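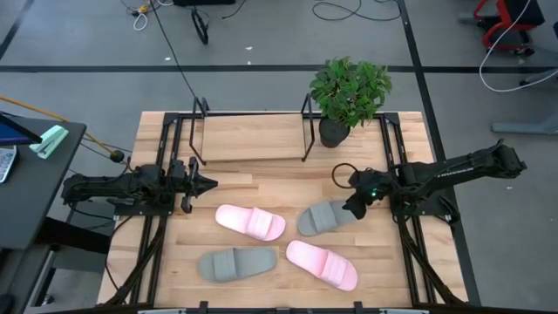 What do I need to hand in for the shoe rack unit?
One working run, your demo log, and a page of notes from each pair, all by July 8, 2019.

OK, a few things I said too fast in class, so you have them in writing. The task is pairing slides by color and getting them onto the wooden rack at the back of the bench. Two arms, two pairs, and the colors start out mixed up. Sounds easy! My own first try in May was a mess – I'd taught the left arm to go for the strap, and straps are slippery things to aim at when the shoe is turned.

We have 427 demos in the shared folder now (thank you, Worketti group, you did loads of them). Yasaman Farahani went through the lot and marked 19 to leave out of training, mostly ones where the arms got in each other's way. Her list is in the folder too, so please check it before you start.
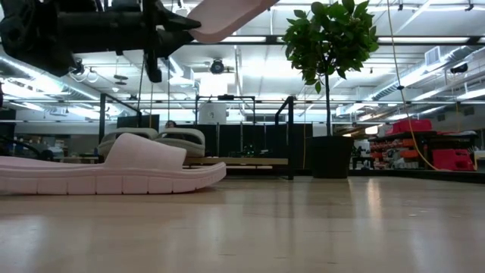

Pinching by the end of the sole is what I'd like everyone to try first. Close slowly, lift a little, wait, then move. If you want to grab the strap after that, go ahead, but write down which grip you used or I can't compare your runs with anyone else's.

For your notes, tell me where each slide started, which arm took it, and what you'd change. Messy is fine. Sketches are great – I love sketches. Bench slots are 2 hours per pair and the sign-up sheet is by the door.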